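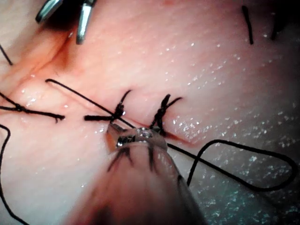

Suturing bench: notes for users

The closure exercise on bench two now has a written protocol, agreed by Juwita Halim and Horacio Benítez and in force from 29 May 2026. It replaces the March sheet, copies of which should be thrown away.

Closure is by interrupted stitches in black thread. Black is kept as standard for all practice work, as it shows up well against moist tissue and a stray tail is easy to find afterwards. Place the first knot at one end of the incision and work along it in one direction. Each knot should lie flat to one side of the line. Tension is correct when the edges meet without puckering; a stitch that blanches or gathers the tissue should be cut out and placed again.

Tails are to be trimmed before scoring. Long tails cross the neighbouring stitches and make it hard to tell which strand is under load. Cut cleanly, close to the blade's pivot, and replace any scissors that leave a frayed end. Slack thread should be kept clear of the next entry point.

Surface fluid is acceptable and need not be blotted unless it hides the incision. Lamps should be set low and to one side if glare becomes a nuisance.

Scoring sheets are in the Minstead room. Spacing and edge contact are marked separately this year, and Macarena Retamal will return sheets that give only a combined mark. Thread is stocked in packs of 69 lengths. Anyone opening the last pack should tell Liette Carrier the same day, as the Drukden order takes a while to clear.

Bench bookings go through Akash Kandpal, extension 172.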